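Mokard 水泥混凝土路面修补砂浆及配套材料
适用范围:住宅区道路、支路、院落出入口及路缘构件

产品首页 / 道路养护 / 刚性路面 / Mokard 系列

一、产品概述

Mokard 系列用于既有水泥混凝土路面的局部修补,包括修补砂浆、界面剂、灌缝料三个组分产品,由 Tellia 供应。三者可配套使用,也可单独订购。面板结构性断裂、板底脱空超过处理范围、路基沉陷未稳定的路段,不属于本系列适用范围,应先做地基处理或整板更换。

住宅区道路与干线道路的养护条件不同。交通量低,轴载小,但沿线出入口多,停车紧贴路缘,管线开挖频繁,施工作业面窄。板面多数病害集中在表层:砂浆层磨失、骨料外露、纵横缝填料老化、管沟回填后新旧混凝土色差与高差。选型时按病害类型分项处理,不建议用同一种材料全幅罩面。

二、典型路况

下列路段为院墙之间的住宅区水泥混凝土路,现场勘查由 Thodoris Tzanetos 完成,病害分类由 Melina Karagiannis 复核。

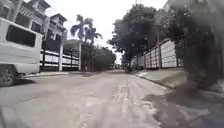 图1 路面中部纵向修补带,两侧有细裂缝及污斑

纵向修补带的处理重点在于带边,即新旧混凝土的交接缝。带体表面粗糙本身不构成更换理由,只要敲击无空鼓、边缘无松动,可保留带体,仅对两侧交接缝做切缝和灌缝。若带边已有碎裂,沿碎裂范围外扩切割,切口应垂直,不得做成斜坡薄边。斜坡薄边在车轮碾压下最先剥落,修补砂浆最小厚度的要求也无法满足。

带体与旧板的色差无法通过修补材料完全消除。Mokard 砂浆固化后为浅灰色,与风化多年的旧板接近,但初期仍会偏深。对外观有要求的业主应在订货前索取样块,置于现场露天对比。

路面存在深色斑块时,施工前须判明是潮湿、油污还是阴影。潮湿基面可以施工,但不得有明水;油污基面必须先用碱性清洗剂处理,再做机械打毛,单纯高压水冲洗不能替代。

三、组分产品

3.1 修补砂浆 Mokard R
单组分聚合物改性水泥基,干粉供货,现场加水拌合。用于坑槽、缺角、骨料外露区域及接缝边缘修复。单层施工厚度下限为 6 毫米,低于此厚度的部位应切深后再填。厚层部位分层施工,下层初凝后表面划毛,再铺上层。

3.2 界面剂 Mokard P
水性,刷涂或辊涂。仅用于修补砂浆与旧混凝土之间,不作为面层封闭剂使用。涂刷后须在发粘状态下铺设砂浆;已成膜干透的,应打磨后重涂。

3.3 灌缝料 Mokard J
冷施工双组分弹性料,配合背衬条使用。用于纵缝、横缝及已稳定的裂缝。缝壁须干燥、无浮灰。灌注面应略低于板面,避免轮胎带起。

四、裂缝与接缝的区分

斜向长裂缝与施工缝在外观上容易混淆,尤其是缝口经多年磨损后变宽、边缘变圆的情况。判断依据有三项:走向是否与板块分格一致,缝壁是否平直,缝内有无旧填料残留。不能确定时取芯,芯样跨缝钻取,可见缝面是否穿过骨料。 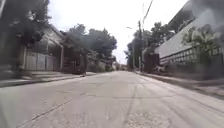 横缝按接缝处理,清除旧填料后重新嵌填,不得用修补砂浆封死。砂浆为刚性材料,跨缝封填后,面板随温度伸缩,必然在原位置或其旁侧重新开裂。此类返工在 Duman 提交的养护记录中占比最高,合同文件中应单列条款予以禁止。

裂缝处理按活动性分级。稳定裂缝可开槽灌注 Mokard J,也可在开槽后以 Mokard R 填补;活动裂缝只允许使用弹性料。活动性的判定采用石膏饼或裂缝计,观测期由设计方确定,不宜在单次巡查后直接下结论。

表面骨料外露而无松动的区域,属磨耗,不属剥落。面积较小时可不处理,列入下一次巡查。需要处理时,以铣刨或抛丸清除薄弱砂浆层,清理后按 3.1 的厚度下限控制。在未经处理的磨耗面上直接抹薄层,粘结强度无保证,供应方不对此类施工承担质量责任。

五、施工步骤

1. 圈定修补范围,沿边切割成矩形。转角处不得过切。
2. 凿除松散混凝土至坚实面,底面保持粗糙。
3. 吸尘或压缩空气清理。压缩空气须经油水分离。
4. 预湿基面,待明水消失,涂刷 Mokard P。
5. 机械拌合 Mokard R,加水量以包装标示为准。已开始硬化的料不得加水重拌。
6. 铺料、压实、刮平,边缘先压,中部后压。
7. 表面拉毛,纹理方向与原路面一致。
8. 覆盖湿养护,或喷涂养护剂。
9. 接缝部位在砂浆达到强度后切缝,灌注 Mokard J。

拌合设备推荐 Feletti 强制式拌合机,转筒式拌合机不适用。小面积修补可用手持搅拌器,搅拌杆应为双螺旋型,每次拌合不超过 2 袋。

六、环境条件及养护

树荫与日照交替的路段,板面温度不均,同一批料在相邻位置的凝结时间可能有明显差别。应以日照区的板温作为用水和作业时间的控制依据,以荫蔽区的强度作为开放交通的依据。板温用接触式或红外测温仪测量,不以气温代替。

夏季施工宜安排在清晨或傍晚。正午在受晒板面铺料,表层失水快,易出现塑性收缩裂纹,后期喷洒养护剂不能补救。冬季及早春(3 月以前)夜间有霜冻风险时停止施工。

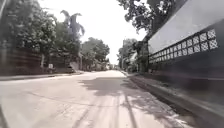 沿路缘和边沟的修补另需注意排水。修补面不得高于原板面,沟底坡度应保持连续;在缘石根部堆料收边会截断水流,积水沿缝下渗,削弱基层。缘石本体缺损可用 Mokard R 支模修复,模板与墙体之间留出清理空间,不得以围墙基部作为模板支撑面。

临近围墙、栅栏和镂空砌块的部位,切割时须设挡板或采用湿切,浆液及时吸除。水泥浆溅在浅色饰面上,干后清除困难,清除过程本身也会留下痕迹。落叶较多的路段,铺料前应再次清扫,养护覆盖物四周压实。

七、技术要求与检验

检验项目:粘结强度(拉拔法)、抗压强度、表面平整度、空鼓检查、接缝饱满度。拉拔试验点选在修补块中部和边缘各一处,破坏面位于旧混凝土内为合格形式。若破坏面位于界面,应检查基面处理和界面剂涂刷记录。

空鼓检查采用锤击法,每块修补区均须检查。边缘空鼓一律凿除重做,不接受注浆补救。

施工记录至少包含以下内容:材料批号、拌合加水量、板温、铺料起止时刻、养护方式、开放交通时刻。记录由施工方与监理共同签字后归档。

八、供货与包装

Mokard R:防潮纸袋,托盘供货
Mokard P:塑料桶
Mokard J:双组分套装,A、B 料成套出库,不拆零
背衬条:按缝宽选型,单独计价

砂浆须存放于干燥室内,离地堆码,堆高不超过 13 层。界面剂和灌缝料防冻。袋体破损或结块的砂浆不得使用,过筛后也不得使用。

九、技术支持

产品选型与现场勘查:Thodoris Tzanetos
检验方法及记录表格:Győző Simon
订货、样块及交货安排:Panagiotis Lambrakis

索取样块时请注明路段用途、既有面层年限、拟修补部位及是否有车辆常驻。勘查申请须附路段平面草图,图上标明出入口、检查井和已知管线位置。

相关产品:Mokard J 背衬条 / Feletti 拌合机 / 养护剂 / 切缝机刀片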